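Snack Habits Between Classes at Drillmont College
Student project report, Food and Community Studies

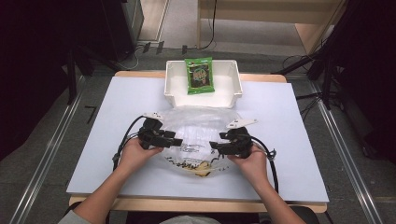

We started this project in September with a pretty simple question: what do students at Drillmont eat between classes, and why that and not something else? My project partner, Bhupendra Rana, was sure it would all come down to price. I was betting on flavour. We were both partly wrong, and finding out how was the best fun I've had in a course this year!

We handed out 100 paper surveys near the Simard building and got 70 back that we could use. Most of the rest were missing the second page (our fault – the stapler gave up halfway through). We also sat down with 11 students for longer chats, usually over lunch, and those chats changed the whole direction of the report.

The surveys told us that chips and muesli bars were the favourites, with fruit well behind. Price came up a lot, but the answer that kept appearing in the comments was distance. Students with a ten-minute gap don't walk to the cafeteria. They eat whatever is in their bag or whatever the closest vending machine has left, and by 3 pm that can be pretty grim.

The interviews added something we hadn't thought to ask. Several people said they buy a snack mainly so they have something to share. One first-year told us she met her whole study group by passing a bag around before a chemistry lab. We loved that, and went back to add a question on sharing, but only 2 of the earlier respondents answered the follow-up, so we've left it out of the results.

Our supervisor, Bernd Steinbach, pointed out that we surveyed only on the Simard side of campus, where the machines are older and the cafeteria is farthest away. Fair point. Students over near Karnier Hall have a proper café downstairs and might give totally different answers. If we get to carry on next term, that's where we'd set up our table, with a sturdier stapler and the sharing question right on page one.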